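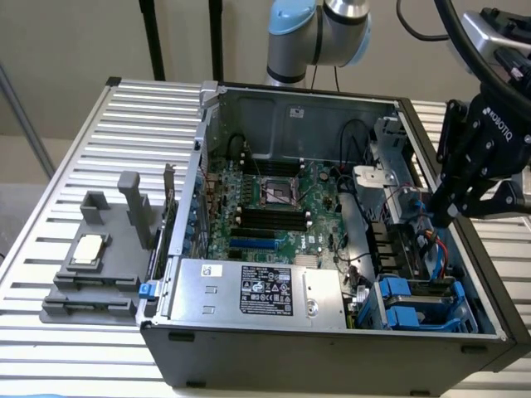
Reading the police department's release on the Oltmanns Avenue burglaries for the third time and I still can't get the numbers to sit next to each other. Short thread.

The release says 3,364 break-in reports citywide last year and 2,058 so far this year. The chief calls that a drop. A drop compared to what? This year isn't over. Last year's number is for all twelve months.

If they have the count through the same date last year, print it. I asked the press office for it Friday. Got a reply thanking me for my interest in public safety.

Then there's the arrest. One man, 31, picked up behind the Zarnia tire shop at 4 in the morning with a pry bar and somebody's credit card. The release says he is "believed to be connected" to a string of storage unit burglaries. The charging papers list one burglary. One.

Maybe more charges are coming. They often do. But you don't get to put "string" in the headline on the strength of a maybe.

I went to the courthouse and read the complaint, all four pages. The unit was at Sirnell Storage, the one by the overpass. The lock was cut. A bike, two drills and a box of tools gone. None of it was on him when he was stopped, according to the officer's own statement.

The card belonged to a woman who lives nowhere near there and reported it lost in January. Lost, her word. Nothing in the complaint ties it to a storage unit.

Ariel Angbayani was the name in the release for the public defender on the case. It's Agbayani. One n too many, and it's spelled right on the court docket, which tells you how closely anyone checked this thing.

Agbayani told me her client "will be answering the one charge that was filed." Wouldn't say more. Fair enough.

Now the part I keep coming back to. The release spends two paragraphs on the Trulside camera system, which the city is thinking about renewing. It says the cameras "assisted in the investigation."

How? The complaint doesn't mention a camera. The stop came from a 911 call by a guy opening the bakery. He saw a flashlight in the alley and picked up the phone.

The renewal covers 200 cameras. Council gets it next month. I'd like to see one case file, any case file, where the footage shows up in the sworn part and not just in the press part.

To the people in my replies saying I'm defending a burglar – I have no idea if he did it. Neither do you. That's what the hearing is for.

To the person who lost 2,000 dollars' worth of gear from a unit there over the summer: I believe you, and I'm sorry. You also told me no detective has called you back. If he's their guy for the whole string, why not?

Prelim hearing is Tuesday, October 27, 2026, 9:30, second floor. I'll be there and I'll post what gets said under oath.

Still waiting on that same-date number, by the way. It's a single line in a spreadsheet they already have.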